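[간식교환] Re: Re: 6월 꾸러미, 상자 뚜껑에 늘어놓고 담기

보낸사람: Sipho Engelbrecht
받는사람: Semlow 간식교환 메일링리스트
시각: 오후 11시 좀 넘어서

급하게 씁니다. 내일 아침에 우체국 들러야 해서요.

꾸러미 싸는 중인데 책상은 이미 꽉 찼고, 결국 침대 위에 벌여놨어요. 분홍 시트 위에 얕은 상자 뚜껑 하나. 선물상자 뚜껑 버리지 마시라고 지난달에 썼던 거, 그거 맞습니다. 벽이 낮아도 굴러다니는 건 꽤 잡아줍니다. 동그란 거 특히.

하는 순서는 대충 이래요. 넣을 후보를 다 뚜껑 안에. 뺄까 말까 하는 건 뚜껑 밖에. 그 상태로 한 번 쭉 보고, 납작한 것부터 결정. 검은 샌드 쿠키 그려진 남색 봉지랑 호두 한 알은 아직 밖에 있습니다. 쿠키는 Manaia가 딸기맛 싫다고 했던 것 같은데 누구 기억나는 사람? 봉지에 딸기가 그려져 있어서 일단 보류. 호두는 껍질째라 받는 사람이 깰 도구가 있어야 되고... 고민중.

초록색 복슬복슬한 고리는 간식 아니지만 넣습니다. 빈 구석 메우는 용도로도 좋고 귀여움.

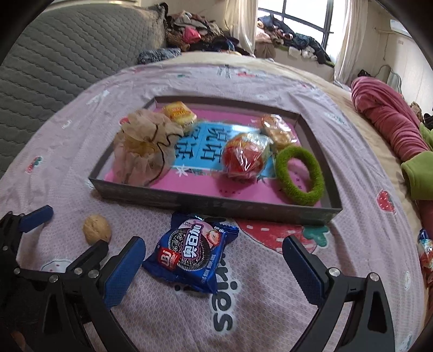

Busisiwe Potgieter 님이 쓴 글:
> 호두는 그냥 넣어요. 저번에 Birger한테 받은 거 문틈에 끼워서 깼는데 잘만 깨지던데요.
> 그보다 빵이 문제. 저는 두 번 연속 납작해진 빵을 받았습니다. 누구라고는 안 할게요.
> 부드러운 건 맨 나중에, 제일 위에. 이건 규칙에 적어놔야 한다고 봐요.
> 그리고 포장된 빵은 날짜 꼭 봐주세요. Makhubela 쪽으로 가는 건 17일 걸린 적도 있어요. 봉지빵은 가까운 데 보내는 꾸러미에만 넣는 걸로 하면 어때요?
> 무게 제한은 그대로 720그램이죠? 저는 매번 주머니 무게를 까먹고 다시 쌉니다.

네 720 그대로예요. 상자, 주머니, 완충재 다 포함. 저도 방금 재봤더니 거의 720이라 사탕 몇 개 뺐습니다. 아까워라.

빵 얘기는 찬성. 이번에 제 건 Stunaslow로 가니까 가까워서 빵 넣어도 될 것 같고, 먼 데 가는 분들은 쿠키나 견과로 바꾸세요. 빵 자리는 맨 위. 뚜껑에 늘어놓을 때부터 빵을 뒤쪽에 따로 눕혀두면 손이 마지막에 가니까 헷갈리지 않아요. 앞쪽에는 먼저 담을 것들. 제 방식이 꼭 맞다는 건 아니고요, Siyabonga는 색깔별로 늘어놓는다던데 그것도 보기엔 좋더라고요. 시간은 두배.

작은 것들은 주머니로 모읍시다. 낱개로 넣으면 상자 모서리로 다 몰려서 받는 쪽에서 열자마자 쏟아져요. 비치는 천 주머니가 좋은게 안 열어도 뭐가 들었는지 대강 보입니다. 끈은 한 번만 묶고 리본은 하지 마세요. 리본은 상자 안에서 꼭 어딘가 걸림. 너무 꽉 채우지도 말고 위쪽에 천이 좀 남게. 남은 부분 접어서 밑으로 넣으면 깔끔해요.

아 그리고 주머니는 가위로 끈 자르지 말고 풀어서 다시 돌려주세요. Sterkitz에서 30장 묶음으로 산 건데 벌써 절반도 안 남았습ㄴ다. 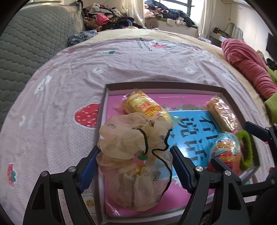
검은 끈 달린 베이지색 주머니, 뒤쪽에 봉지빵

남은 질문들 빨리.

- 뚜껑이 없으면? 쟁반도 됩니다. 옆이 살짝 올라온 걸로.
- 침대 말고 바닥은? 바닥도 되는데 저는 허리가 아파서 못함.
- 초콜릿은? 6월이니까 빼요. 작년에 녹은 거 다들 기억하시죠.
- 쪽지는 주머니 안에 말고 상자 맨 위에. 안에 넣으면 기름 배어요.
- 한 꾸러미에 주머니는 2개까지.

Birger Engström 주소 바뀌었다고 들었는데 확정인가요? 명단에 아직 옛날 주소로 되있어요. 본인이 직접 고쳐주시면 제일 좋고, 아니면 저한테 따로 메일 주세요. 아침 9시 전에 오면 송장에 반영합니다. 그 뒤로는 다음 달 것부터.

Manaia Tuhiwai 님, 딸기맛 되는지 안되는지만 한 줄 부탁해요. 답 없으면 쿠키는 제가 먹습니다.

Sipho

--
Semlow 간식교환 리스트
답장은 리스트 전체로 갑니다. 주소나 전화번호는 개인 메일로 보내주세요.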